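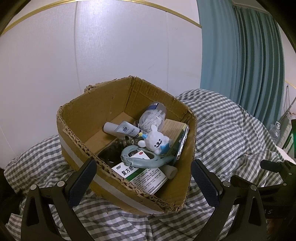

Fig. 4. The bedside box, filled and ready for sorting.

4. Sorting the bedside box

Every bedroom has one. In the Raltbridge method it gets a section to itself, as it holds more categories per square inch than the garage.

4.1 Put the box on the bed. A checked cover will do nicely, though small white things vanish on the pale squares.

4.2 Take out anything with a screen first. Phones do not enjoy being under a tube of cream.

4.3 Lift out the medicines and lay them in a row. Check the date on each carton, then on the blister strip inside, as the two have been known to disagree.

CAUTION: Loose foil strips have sharp corners. Do not rummage.

4.4 Stand tubes cap down in a mug. If a tube has been flat for months, let it go.

4.5 Close the lid on the cotton swabs before moving them. A tub of 200 covers a surprising amount of carpet.

4.6 Beads and bracelets go in a saucer, untangled if you have the evening free.

4.7 Leave the rabbit in the party hat until last. Gus Mbeki, who tested this section, began with the soft-hearted items and was still on step one at teatime.

NOTE: Torn cardboard edges shed bits. If the rim is ragged, fold a strip of tape over it or move everything to a Whitlock tray (the 600 fits most drawers). Tape round the outside holds the walls together but does nothing for the rim.

4.8 Put back only what you reach for from bed – medicines go to the high cupboard, see section 6.

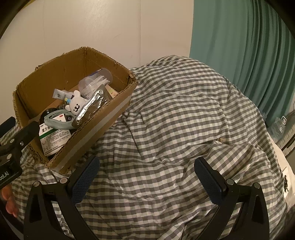

Can I keep cotton swabs and tablets in the same box?
It's better to split them up. Swabs can live by the bed or in the bathroom, but tablets want a dry, cool place out of children's reach, in their own carton with the leaflet.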